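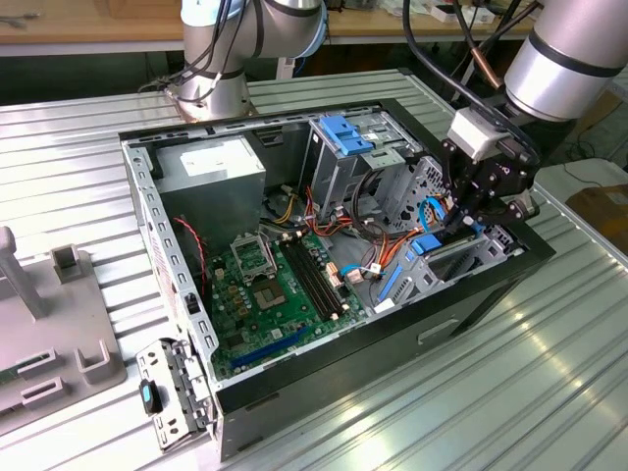
Pavo Bench Toolkit Review: Two Months With a Screwdriver Set I Nearly Sent Back

Home Reviews Hand Tools Workshop Contact

Search this site... Go

February 7, 2022

I have bought a lot of small screwdriver sets over the years, and I'm a little embarrassed by how many of them are sitting in a shoebox under the stairs with the one bit I needed missing. So when my old Erkico set finally gave up (the handle cracked right through, after years of good service, bless it) I told myself I would buy one decent kit for fixing up old desktops and then stop. The one I picked was the Pavo Bench Toolkit, 131 pieces in a zippered case, and I've been using it since early December.

First impressions were not great! The case smells strongly of rubber and the zipper snags at the same corner every single time. The bits sit in foam rather tightly, and on the first evening I had to pry out the Phillips #2 with a butter knife. I had the return label printed. Then I had a family computer to clean out before the holidays, so I kept the kit one more night, and one more night turned into two months.
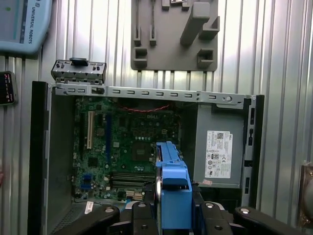 The main driver is the reason I kept it. It has a fat, slightly soft handle with a spinning cap on the end, so you can rest your palm on it and turn with your fingertips, and the magnet in the shank is strong enough to hold a case screw sideways without dropping it into the works. If you've ever tipped a whole computer upside down and shaken it to get a screw back, you'll know how happy that made me. The extension bar is stiff, with hardly any wobble, and it gets down beside a heat sink nicely. I do wish it were an inch longer.

The bits themselves are a mixed bag. The Phillips and Torx ones have held up beautifully and still bite like new. The flat ones are softer, and I've already rounded a corner off the smallest. There are 9 security bits I have never touched and probably never will, though my neighbor borrowed one for a coffee maker and was thrilled with it.

Then there are the extras. You get 4 plastic pry tools, a pair of tweezers, a suction cup and a wrist strap. The pry tools are fine, the suction cup doesn't suck, and the tweezers are surprisingly good, with fine tips that meet properly. The wrist strap has a very short cord, so plan on sitting close to whatever you've clipped it to. 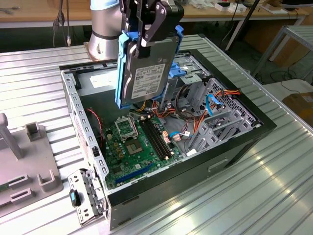

How much of this you'll need depends a great deal on the computers you work on. Plenty of office towers were built so that the common repairs hardly call for a driver at all, and I love them for it. A hard drive in a bright blue plastic carrier like that one is the sort of part that makes a big kit look a bit silly, and if such machines are all you ever open, a single good Phillips driver may do you for years. Older home-built computers are another story. I had one last month where every drive was held in with screws of two different threads, half of them painted over, and I went through most of the top row of bits before supper.

I also tried the Ateo compact set, which a reader wrote in to recommend. It's lighter and the case is much nicer (a proper snap lid, hooray), but the handle is so thin that my hand cramped after one power supply. For eyeglasses and toys I'd choose the Ateo. For computers I'd go with the Pavo and put up with the zipper.

One small tip before I wander off: rub a bit of candle wax along the zipper teeth. Mine still catches, but less. And leave the case open overnight near a window when it arrives, or your whole workroom will smell like a new bicycle tire.

My rating: four stars out of five. I'd have gone higher with better flat bits.

Related reviews
Ateo Compact Driver Set, First Look
Khương Folding Work Lamp
Erkico Magnetic Parts Tray, Small and Large
Which Anti-Static Mat Should You Buy?
Pavo Needle-Nose Pliers, One Year Later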